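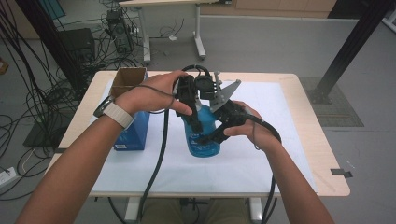

Can a machine be relied upon yet for clearing and sorting bottles?

Asked by Leonie Hollenstein
Category: Household and small workshop

Our residents' association is preparing its budget and has been asked to consider an automated aid for the shared kitchen and the repair room. The duties would be clearing bottles from tables, placing them in boxes, and wiping surfaces. Are such machines ready for unsupervised use? A written answer we can circulate would be appreciated.

3 answers

Meinrad Zaugg
Not for unsupervised use, in my assessment. Gripping an upright bottle by the neck on a clear table is within reach of current equipment. Difficulty begins when the bottle is lying down, half full or standing behind something else. Much of the present work still has a person's hands on the gripper - the person decides where to take hold and how firmly. Our workshop tested a Jukeo arm in August on returned bottles. It required an attendant throughout, and we did not renew the arrangement. Wiping was not attempted.

Balthasar Wyss
No. Buy a cart.

Annelies Strebel
I would distinguish between the two rooms. In a repair room where the same item arrives in the same position, a fixed arm may be justified. A shared kitchen changes every hour and should be left out of the request. Please also ask any supplier where the cables will run, as this was overlooked in our own installation. We were quoted 2392 for the Platum unit, excluding fitting, and have postponed the decision until 2027.

Marked as helpful by 5 readers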